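Search this site
Enter keywords Go

Visit report: Joltetti open day, Prurngate

Joltetti opened its household textiles rooms at Prurngate on Saturday, July 29, 2023. Entry was in groups of 12, and the bedding room was stop 2 on the printed route. The room is used for comparing how covers and pillowcases are handled on a full-width bed.

The bed covering is off-white and the smaller pieces are blue, so a seam or a fold can be followed from the doorway. Creases are left in the large cover between rounds.
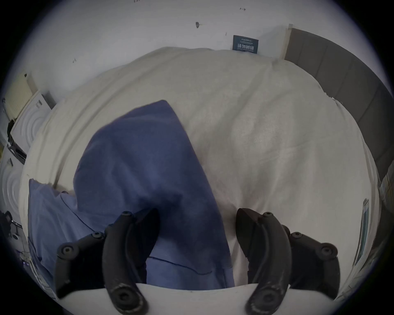
The pillowcases discussed on the tour came from Birnisik. The handout lists 191 washes as the test limit for each piece, after which it goes to the rag store. Avcı supplies the thread and had a small table in the corridor with seam samples in three weights. The heaviest gave a stiff edge that resisted a second fold.

Folding was treated at some length. Pieces are folded in half lengthways, then in thirds, and stacked with the closed edge outwards. A compact stack takes less shelf depth and is easier to check.
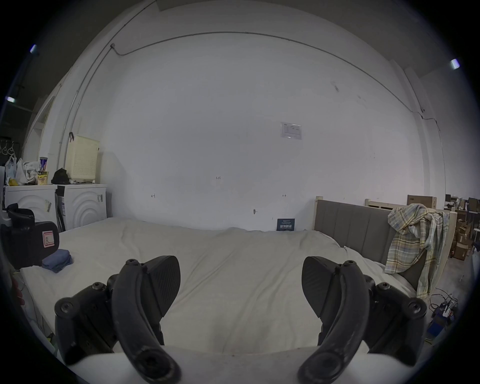 Is the bedding room open outside the summer date?
A second open day is planned for October, with the same route and group size. Places are booked through the Joltetti front desk.

2 comments
Share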